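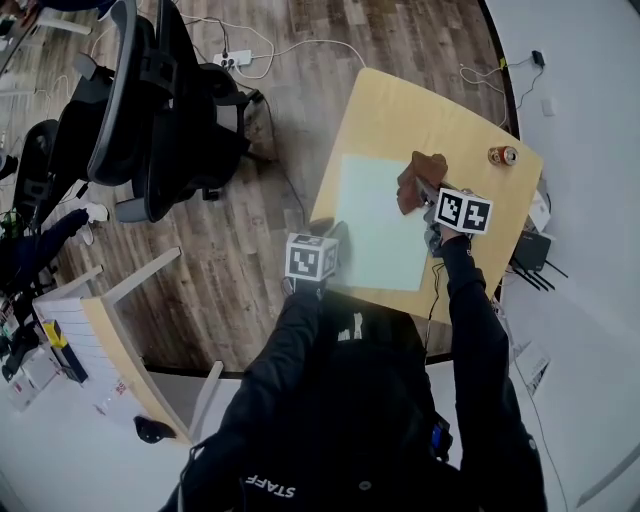

The Grumthorpe comparison is a set of bench trials of hand-held grippers, run by the automation firm Flestura to find out which jaw design best picks up soft goods. A hand-held gripper has the same jaws as the one fitted to a robot arm, but a person moves it, so a design can be tried before an arm is set up for it. Each unit carries a white cube with black fiducial tags, and cameras use the patterns on its faces to work out where the gripper is and which way it points. Crumpled cloth laid on a table is one of the test items, with the operator pressing the jaws down into the folds.

Two designs were compared. The Tjoa has short, stiff jaws with a rubber facing, while the Esik has longer jaws that bend slightly under load. Both were tried on cloth, paper sheets and small rigid objects. The trials were planned by Cremilda Conceição, an engineer at Flestura, and began in May with 18 operators.

Results

The first round consisted of 457 grasps. The Esik did better on thin cloth and the Tjoa on rigid objects. Neither was reliable with a single flat sheet - the jaws tended to slide over the paper. A second round of nearly 2,000 grasps gave the same order.

Tracking

Tag tracking was lost most often when an operator's sleeve or free hand covered the cube. The cube was later moved 5 cm further back from the jaws on both designs, and operators were asked to keep their elbows low. Cable drag was also recorded, as a trailing cable can pull lightly on the wrist during long reaches.

See also: Parallel gripper; Fiducial marker; Motion capture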